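Music and Memory, Session 4: What a Number One Tells Us

Welcome back, everyone. I promised we'd get to the charts this time, and I know a few of you have been waiting patiently (thank you, Lotte!). Please keep this handout with your reading on radio, as the two go together.

A singles chart is a list of what people bought, played or streamed in a given week. It sounds simple, but the way of counting has changed again and again, and a song that reached the top in the days of shop sales got there by a different road from one that climbs on streams today. So when you look up the number one on the day you were born, do jot down the country and the chart you used. Two charts in the same country can disagree, and both can be right by their own rules! 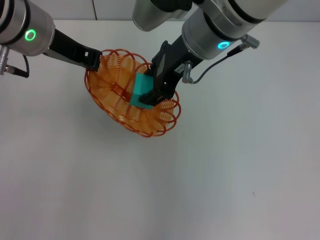

Session 4, fig. 1. Orange wire basket with teal block, two arms at work.

Wilma Van den Broek, who taught this course before me, used to ask her students in Perham to bring in the song their parents remembered from that week. Hardly anyone brought the number one. They brought the slow dance, or the tune from the car, or something that had dropped off the list months before. I still think it's the best exercise we have, so we're doing it again.

Terms to know

Peak position: the highest place a song reached.
Re-entry: a song coming back onto the chart after leaving it.
Sleeper: a song that climbs slowly, sometimes over many weeks.
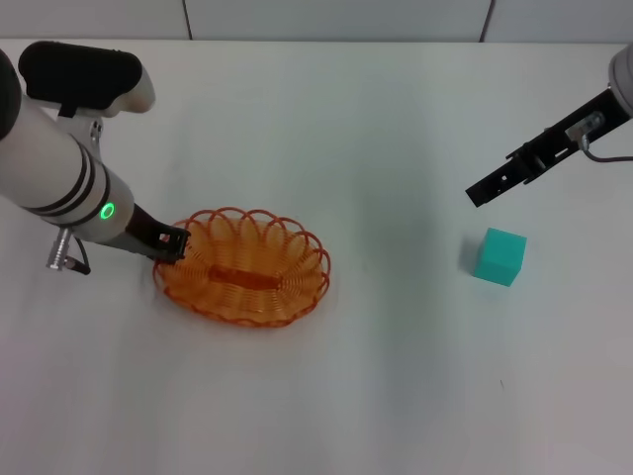
Session 4, fig. 2. White tabletop and arm with green status light.

For next time, please write 400 words on one song from your birth week. Tell me where it stood on the chart, and then (this is the part I look forward to) who in your family remembers it and how. Lieven Michiels has kindly offered to lend out his box of old singles, so ask him nicely. Reading: course pack, pages 436 to 474.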